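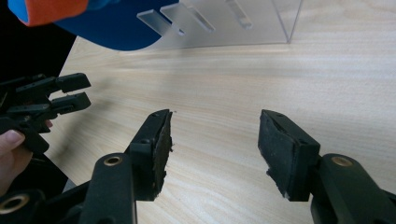
Informe de avance, agosto
Tienda de barrio Fulum -- ferretería, pintura y jardín
Para: Godelieve Verbeke
De: Carmela Quintana

Godelieve, va corto porque mañana entra el pedido de sustratos y no tengo más rato. Lo gordo primero.

Reforma de la zona de pintura: terminada. La máquina de mezclar está montada y calibrada, la carta de colores nueva ya colgada. Falta el rótulo de encima del mostrador. Lo trajeron con una errata y se lo han vuelto a llevar. Sin fecha.

Jardín: el patio sigue a medias. Suelo puesto, toldo no. El toldo depende del permiso y el permiso lo llevamos esperando desde antes del verano. Mientras tanto las plantas delicadas van dentro, junto a las mangueras, y estorban. Hemos perdido unas cuantas hortensias por el calor, se dan de baja en el inventario este mes.

Inventario: 1,697 referencias pasadas al programa nuevo. Quedan 161, casi todas tornillería suelta y racores, que hay que medir a mano con el calibre porque las etiquetas antiguas no dicen la rosca. Lo hace Maxence por las tardes, a partir de las cinco, cuando afloja el mostrador. No le meteria más prisa.

Gasto: de la partida de estanterías sobran 1,000 euros. Propongo pasarlos a la copiadora de llaves, la vieja se come los perfiles de seguridad y devolvemos dinero cada dos por tres. Necesito tu visto bueno por escrito, con un correo basta.

Proveedores: Pawlak ha servido bien. Plandow, regular -- dos entregas incompletas, faltaban bisagras y los tacos químicos. Reclamado. Han abonado una, la otra está en revisión.

Cuentas de profesionales: 70 abiertas. Pequeños albañiles, pintores, dos fontaneros del polígono. Compran temprano y quieren albarán en el momento, así que desde este mes abrimos la puerta lateral a las siete. De momento la atiende Amparo.

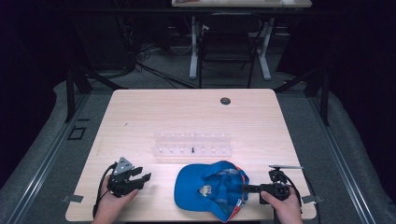
Amparo Collado pide que el horario de las siete no se dé por fijo hasta tener a otra persona en caja; dice que sola no puede preparar pedidos y cobrar a la vez, y que a primera hora ya se ha ido algún cliente sin esperar. Lo comparto. Una media jornada de mañana lo arreglaria.

Pendiente para el próximo informe:
Rótulo de pintura
Permiso del toldo
Abono de Plandow
Cerrar tornillería
Presupuesto de la copiadora (pedido a Uken, no han contestado)

Las facturas van en la carpeta compartida, ordenadas por partida. Falta la del electricista, la reclamo otra vez esta tarde.

Carmela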